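Section 4. Labelling and Storing Stock Crates

4.1 Before you start

Read this section together with section 2, which covers racking loads. The instructions apply to open-topped plastic crates used for dry goods and small parts. Food crates are dealt with in a separate sheet, available from Vrettos on request.

You will need:
One roll of Etell labels, 40 mm wide
A permanent marker
A lint-free cloth and mild detergent
The stock register for the bay

4.2 Fixing the label

1. Empty the crate and knock out any loose dirt.
2. Wipe the short end with detergent, rinse, and leave it to dry fully.
3. Write the bay code first, then the item code. Use capitals throughout.
4. Peel back a corner of the backing and place the label on a flat part of the wall, clear of slots and ribs.
5. Press from the centre outwards, then remove the rest of the backing as you go.
6. Leave the crate for two hours before putting it on the rack.

Note: Old labels must be removed completely. A new label stuck over an old one lifts at the corners and will catch on the runners.

Caution: Do not use solvent to remove adhesive. It can make the plastic brittle, and the damage may not show until the crate is loaded.

4.3 Choosing a colour

Crate colour is a guide to the bay only. It does not replace the label. Sites that already have a colour scheme may keep it, provided the scheme is written on the first page of the register and a copy is fixed at the end of each aisle. Where two schemes meet, for example after a move between buildings, the scheme of the receiving building applies.

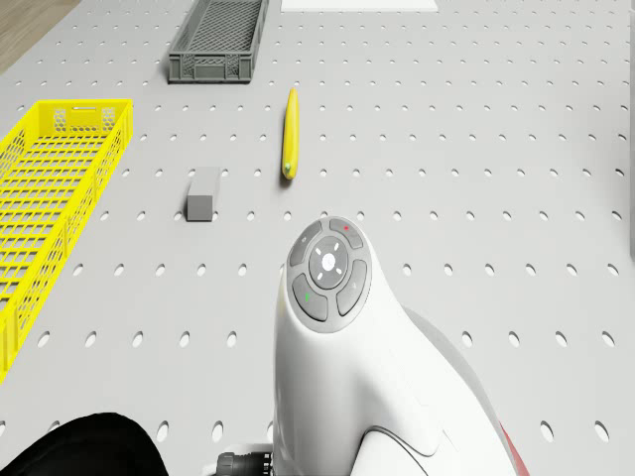

Can a label be moved from one crate to another?
Labels are made for single use. Write a new one and strike the old entry out of the register on the same day.

4.4 Stacking and racking

1. Check that crates in one stack have the same footprint.
2. Put the heaviest crate at the bottom.
3. Turn every labelled end to face the aisle.
4. Stop at four crates on a floor stack. On Skolberg racking, follow the plate on the upright.
5. Enter the new position in the register.

Caution: Never pull a crate from the middle of a stack. Take down the crates over it first — this applies to empty stacks too.

4.5 Checks

Inspect labels twice a year. Replace any that are torn, faded or lifting. Crates with split corners are to be withdrawn and marked with a cross on both ends. The register holds 500 entries; start a new one before the last page is full, and carry forward open entries only.

Section revised Tue 30 September. Corrections to Styliani Manolakis, stores office. The next revision is due in November and will include lidded crates.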